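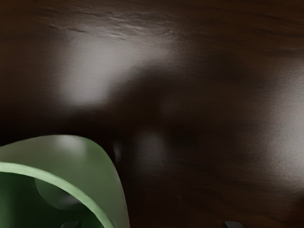 Dark brown wood finish, computer rendering.

Clestlow Furniture Finish Records

Clestlow is a table of written records on how wood furniture was finished and refinished. Each row is one job on one piece: what the piece was, what wood it was made of, what was put on it, how many coats, and what the person doing the work wrote down about the result. There are 3,654 rows. The records come from the job books of two repair shops, Lerkham and Urkis, and were typed up by hand.

There are no pictures in the data. It is text and numbers only.

What is in the download

records.csv holds the main table, one row per job.
finishes.csv lists every finish name used in the main table, with a short note on what kind of product it is (oil, shellac, lacquer, varnish, wax).
notes_sample.csv has 500 rows from the main table with the shop notes sorted by topic. Use this one if you want to try something small first.
CHANGES.txt lists corrections by version.

Columns in records.csv

job_id: a number given when the row was typed. It does not match the page numbers in the job books.
shop: lerkham or urkis.
piece: table, chair, chest, desk, bed, shelf or other.
wood: the name as the shop wrote it. "Mahogany" in the Lerkham books covers several woods that were sold under that name.
old_finish: what was on the piece when it came in. Blank if the shop did not say.
stripped: yes, no or part.
stain: color name as written. Blank means no stain was recorded, which may or may not mean no stain was used.
finish: matches a name in finishes.csv.
coats: whole number.
sheen: flat, satin, semi-gloss or gloss.
notes: free text, spelling left alone.

How it was made

Kamran Hosseinzadeh and Soudabeh Naseri typed the Lerkham books. Adelmo Tedesco typed the Urkis books and wrote finishes.csv. Nevzat Duman checked the rows against the pages and fixed the sheen column, where the two shops had used the same words in different ways. Urkis wrote "eggshell" for what Lerkham called satin. Both are now satin, and the first word is kept in the notes.

Customer names, street addresses and prices were taken out before the files were put together. If you find one we missed, write to us and we will remove it.

Known problems

Coats are not counted the same way in both shops. Lerkham counted the sealer as a coat and Urkis did not. We have not tried to correct this, so compare coats within one shop only.

French polish jobs nearly always have a blank in coats.

Tables make up a much larger share of the Urkis rows than of the Lerkham rows. Do not read the totals as a guide to what furniture people owned.

Two pages of one Urkis book have water damage. The rows from those pages have "unclear" in any field that could not be read.

The notes give the opinion of whoever did the work. Very few jobs have a second note saying how the finish held up later.

Updates

The last set of fixes went in on Sat 5 October. Stain names from the Ansari color card, which Urkis used for many years, are now spelled one way throughout. The next version is planned for February and will add a column for drying time where the shop recorded it.

Use and contact

You may use and share the files for any purpose as long as you name Clestlow as the source. Send corrections to Jamshid Parsa through the project page, and please include the job_id.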